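月曜の朝8時に届いたメールの件名が「机、増やしました」だったので、てっきりオフィスの引っ越しの話だと思ったんですよ。違いました。増えたのはシミュレーターの中の机でした。差出人はFellikのTimo Sperlingさん。ロボットアームに手作業を覚えさせるためのお手本データを、ここのところずっと集めている人です。

というわけで今回は、Fellikが進めているデータ集めの計画「Plavura」が次の段階に入ったよ、という短いお知らせです。短いと言いつつ、話を聞いてきたら面白くて、けっこう書いてしまいました(すみません)。

## 1000本のお手本を、まず画面の中で

Plavuraの新しい目標は、シミュレーションの中で人間がアームを操作した記録を1000本そろえること。1本というのは、アームが動きはじめてから作業が終わるまでのひと続きの記録のことで、手首のカメラの映像と、関節の角度と、グリッパーの開き具合がセットになっています。これを学習用のモデルに食べさせて、「こう見えているときは、こう動かす」を覚えてもらうわけです。

最初の段階では100本でした。そのときの作業は、机の上のものをつまんで別の場所に置くだけ。今回はそこに、押して向きを直す、端に寄せる、いったん置いて持ち直す、といった動きが加わります。Timoさんいわく「持ち直しがいちばんほしい」。きれいに一発でつかめた記録ばかりだと、モデルは失敗しかけたときにどうすればいいか知らないまま育ってしまうんだそうです。

これ、聞いたときに膝を打ちました。私も料理を動画で覚えた口なんですが、動画の人は卵の殻を落とさないんですよね。だから自分が落としたときに固まる。ロボットも同じところで固まるのかと思うと、急に親しみがわいてきます。

## 操作席に座らせてもらいました

見学のつもりで行ったのに、気がついたら操作席に座っていました。Mühlbauerという操作用の装置で、両脇に肘を置く台があり、右手で小さなレバーを握ると画面の中のアームがついてくる仕組みです。握りこめばグリッパーが閉じて、ゆるめると開く。説明は2分で終わりました。

それで、簡単そうに見えるじゃないですか。ぜんぜんです。画面に出るのは手首のカメラからの眺めなので、自分の手を動かすと世界のほうがぐらっと動くんです。右に行きたいのに景色が左に流れて、慌てて戻すと今度は行きすぎる。最初の何本かは、目当てのものに触りもしないまま時間切れになりました。隣で見ていたTimoさんが「いいですよ、いいですよ」と言ってくれるんですが、あの「いいですよ」は、たぶん記録としては使わないほうの「いいですよ」です。

コツを聞いたら、動かす前に一拍おくこと、だそうです。指先と机の位置関係を目で確かめてから、ゆっくり降ろす。やってみると、たしかに急に当たるようになりました。ただ、一拍おきすぎると今度は「迷っている記録」になってしまうので、そのへんの加減がまた難しい。止まっている時間が長い記録は、あとで前後を切って短くするか、丸ごと外すかを決めるとのことでした。

## 影がいちばんの悩み

今回の更新でTimoさんがいちばん熱く語っていたのは、アームの動きではなくて光の話でした。

前の100本で学習させたモデルを別の照明で試したら、手を伸ばす位置がずれたんだそうです。調べていくと、どうもモデルは物そのものより、机に落ちた影の形を頼りに距離を測っていたらしい。ずっと同じ向きの光で集めていたので、影がいつも同じ場所に出ていたんですね。指が机に近づくと影も近づいてくる。人間だって無意識に使っている手がかりですから、モデルだけを責めるのはかわいそうな気もします。

そこで新しい1000本では、光の向きと強さを記録ごとに変えます。机の板の色や木目も変える。メールの件名の「机、増やしました」は、この机のことでした。用意した組み合わせは49通り。本当はもっと作れるけれど、人が目で見て変なところがないか確かめられる数にしたかった、とTimoさん。

確かめる作業というのがまた地道で、光の設定を変えるたびに手首カメラの絵を出して、影が不自然に途切れていないか、指先が暗がりに沈んで見えなくなっていないかを見ていきます。私も少しだけ横で見せてもらいました。最初は違いがさっぱりわからないんですが、しばらく眺めていると目が慣れてきて、「あ、さっきより影が濃い」なんて口に出すようになる。帰り道に電柱の影まで気になりました。完全に職業病の入り口です。

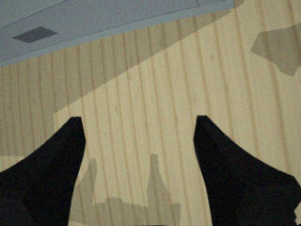 ちなみに、影をいっそ消してしまえばいいのでは、とも聞いてみました。素人の思いつきです。返事は「消したら現実で困ります」。本物の机の上には必ず影が落ちるので、影のない世界で育ったモデルは、実機につないだとたんに影を障害物と間違えたりするらしいんです。だから消さずに、いろんな影に慣れてもらう。子どもを外で遊ばせるみたいな話だな、と思いながらメモを取りました。

## 捨てる記録の話

もうひとつ、へえと思ったのが記録の選び方です。Plavuraでは、集めた記録に操作した人が自分で印をつけます。「そのまま使える」「途中で持ち直しあり」「使わない」。操作した直後につけるのがルールで、翌日に回すのはだめ。自分が何をしようとして手を止めたのか、人間は驚くほど早く忘れるそうです。私は10分後にはもう怪しかったです。

印がついた記録は、Plalauという社内の整理用ツールにまとめられて、別の人がもう一度見ます。ここで意見が割れることもよくあるとか。操作した本人は失敗のつもりでも、見る側からすると「持ち直しのいい例」だったりする。逆に、本人は会心の出来だと思っていたのに、指先が机をこすりながら動いていて外される、ということも。シミュレーションだと机は傷まないのでつい気づかないけれど、実機でやったら嫌な音がするやつです。

私が操作した分も、ちゃんと印をつけて出してきました。「使わない」がずらっと並ぶ中に、「持ち直しあり」がひとつ。つかみそこねて、もう一度降ろして、ようやく持ち上がったやつです。翌日Timoさんから「あれ、採用です」と連絡が来たときは、本気で声が出ました。1000本のうちの1本が私のもたもたした右手からできていると思うと、できあがったモデルに会うのが楽しみで仕方ないです。もたもたまで覚えてしまったらごめんなさい、ですが。

## これからの予定

1000本がそろう時期については、Timoさんは「急がない」としか言いませんでした。いまの人数だと1日に採れる本数はおよそ2桁の前半だそうで、機材よりも人の集中力のほうが先に切れるとのこと。実際に座ってみた身としては、深くうなずくしかありません。肘より先に目が疲れます。

そろったあとは、まず前の100本だけで学習したモデルと並べて、照明を変えた机の上でどのくらい差が出るかを見るそうです。そのうえで実機に移すかどうかを決める。実機でもまず物を端に寄せる作業から試したい、と話していました。つまむより地味だけれど、多少ずれても大ごとにならないから、だそうです。

操作を手伝ってくれる人も、引き続き募集中です。経験は問わず、ゲームが得意かどうかもあまり関係ないみたいです。参加した人の中でいちばん記録がきれいなのは、ゲームをまったくやらない編み物好きの方だと聞きました。手を動かす前に先の形を考える癖がついているのかもしれませんね。あくまで私の想像ですが。

希望する方はFellikの受付に「Plavuraの操作の件で」と伝えれば、Timoさんにつながります。最初の回は説明と練習だけなので、手ぶらで大丈夫。長袖の人は袖をまくれる服のほうがいいです。肘の台に引っかかって、私は1本それで無駄にしました。

次は、モデルが動くところを見せてもらえることになっています。また行ってきます!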